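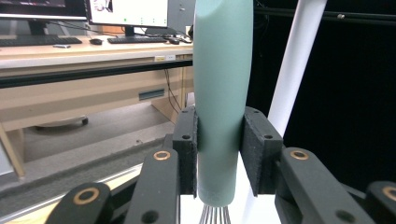
Checklist Before You Play a New Online Slot for Real Money, With My Comments

Updated 13 Jan 2026

I use this list each time I open a slot which I did not play before. My comments are under each point. For this round I checked the game Durar at the casino Govico, and I compared some points with the older slot Menzies.

1. License of the casino
Checked: yes
Comment: The license number is at the bottom of the home page. I clicked on it and the page of the regulator opened, with the same company name. If the number is only a picture and it does not open anything, I stop there.

2. Rules of the game
Checked: yes
Comment: The pay table of Durar has 6 pages. The return to player is written on the last one, in small letters. In Menzies it is on the first page, and I like this more.

3. Minimum and maximum bet
Checked: yes, with remark
Comment: The game opens with a bet which is not the minimum. Please lower it before the first spin. I forgot it in March and I lost more than I planned.
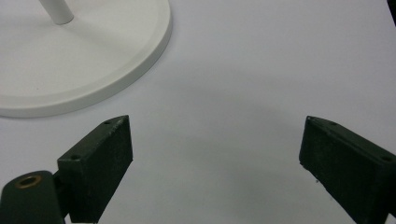
4. Bonus terms
Checked: not passed
Comment: The welcome bonus must be played 60 times before you can withdraw. For me this is too much. I refused the bonus and played only with my own deposit, and support confirmed in the chat that this is allowed.

5. Free spins feature
Checked: yes
Comment: In the demo mode it came after 19 spins, but one test says nothing about the next one.

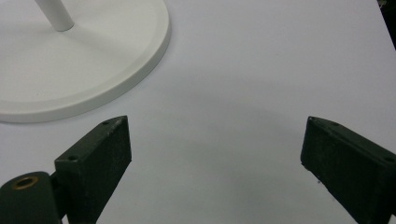

Screen and buttons are a point which many players skip. On the phone, the spin button of Durar is too close to the autoplay button, and I touched the wrong one two times. The text is also pale gray on white. It is almost like the round white base on the white surface in the photo, where mostly the soft shadow shows you the edge. Marked as remark.

6. Limits and self-control
Checked: yes
Comment: The deposit limit can be set by day and by week. Set it before you deposit. The reminder of time was off when I opened the account, so I had to turn it on myself.

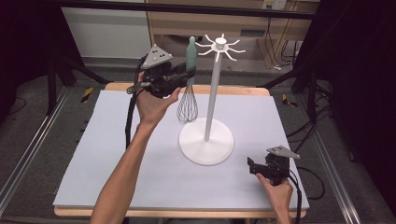 7. Withdrawal
Checked: still open
Comment: I asked for a small amount and sent my documents. The site promises 2 working days. I will write the result here when it is finished.

Next game to check: Esau, same casino.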